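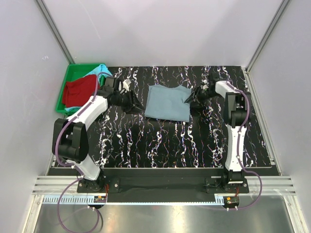

この記事は4分ほどで読めます

来期の設備の予算について、先月の号で少しだけ予告をしました。そのあと、いくつか質問をいただきましたので、今月は私の考えを書きます。日本語で長い文章を書くことにまだ慣れておりませんので、読みにくいところがありましたらお許しください。

私たちの部門では、布をたたむ作業と、種類ごとに分ける作業の自動化を準備しています。二本の腕を使うセルを、来期にもう一つ増やしたいと考えています。見積もりはOrkoraとVelthorpeの二社にお願いし、十月に両方とも受け取りました。

はじめに申し上げたいのは、腕の値段だけで比べると、計画を間違えやすいということです。私も最初の年に、その間違いをしました。腕とグリッパーの値段を表に書いて、それで予算ができたと思いました。しかし、実際に注文書を作りましたら、そのほかの物がとても多かったのです。アルミのフレーム、壁のパネル、作業面、土台の板、ケーブル、ケーブルを留める結束バンド、電源、制御の基板。一つずつは小さな金額です。しかし、合計は小さくありませんでした。

そこで、今回の申請書では、費用を三つの欄に分けました。

一つ目は、腕とグリッパーです。左右で同じ型を買います。以前、片方だけを安い型にする案がありましたが、予備の部品を二種類持つことになりますので、やめました。

二つ目は、囲いと作業面です。壁は薄い灰色で統一したいと思います。作業面は、今と同じような黒い石の模様のものと、模様のない白いものと、二つの案があります。私は、取り替えのできる面を両方とも買う案を出しました。布の色と面の色の組み合わせによって、布の端の見え方が違うからです。Velthorpeの見積もりには交換用の面が入っておらず、Orkoraの見積もりには一枚入っています。金額を並べるときは、この違いに注意してください。

三つ目は、消耗品です。これがいちばん忘れられやすい欄だと思います。布、布を入れる箱、グリッパーの指の先、ケーブル、結束バンドを、ここに書きました。特にケーブルは、手首から肘を通って土台まで、腕と一緒に動きます。短すぎると動きを制限しますし、長すぎるとどこかに引っかかります。長さに余裕を持たせて注文し、腕一本につき予備を二本とすることを提案します。

布については、Gangadharan Suvarnaさんから「布は安いのだから、予算の欄は必要ないのではないか」というご意見をいただきました。たしかに一枚の値段は安いです。ただ、同じ布を何度もつかんで、引いて、置くことを続けますと、布がやわらかくなり、しわの出方も変わってきます。新しい布と使った布の両方で試したいので、最初に100枚を注文し、そのあとは必要なときに追加する計画にしました。色は赤、水色、灰色がかった青を中心にします。箱は、今と同じような緑色のプラスチックのものでよいと思います。

次に、場所の話です。新しいセルは、今のセルの隣に置く予定です。見積もりに書いてある外側の寸法だけを見ると、二台は問題なく並びます。けれども、人が前に立って布を入れ替えたり、基板の配線を確認したりする場所も必要です。基板が土台の手前にある形ですと、前の側を壁に向けることはできません。Emanuel Furtunăさんが床に線を引いて確かめてくださいまして、机を一つ移動すれば足りるという結論になりました。机の移動の費用は、設備の予算ではなく、共通の予算から出していただくようにお願いしています。

保守の契約についても、少し書きます。Velthorpeは本体の値段が低いですが、保守は別の契約です。Orkoraは最初の一年の保守を含んでいます。三年間使うと考えて計算しますと、二社の差はかなり小さくなります。それでもVelthorpeのほうがまだ少し安いのですが、部品が届くまでの時間が長いことが気になっています。腕が一本止まりますと、二本で行う作業は全部止まります。この待ち時間を金額にどう直すか、私にはまだよい方法がありません。ご経験のある方がいらっしゃいましたら、ぜひ教えてください。

Fitzgeraldの倉庫にある古いフレームを再利用できないか、という質問もありました。アルミの部材は使えそうですが、溝の幅が今のものと違うため、金具を別に買わなければなりません。新しいセルには使わず、道具を置く棚に利用することを考えています。

予備費は、全体の一割としました。少ないと思われるかもしれませんが、これより多くしますと、上の承認がもう一段必要になり、注文が来期の後半まで遅れてしまいます。足りなくなりそうなときは、交換用の面を一枚減らして調整します。

今後の予定です。二社への追加の質問は、今月のうちに私がまとめて送ります。聞いてほしいことがある方は、共有フォルダー「Celta」の質問表に、お名前と一緒に書き込んでください。申請書の下書きも同じフォルダーに入っています。数字の間違いだけでなく、日本語の間違いも直していただけると、大変助かります。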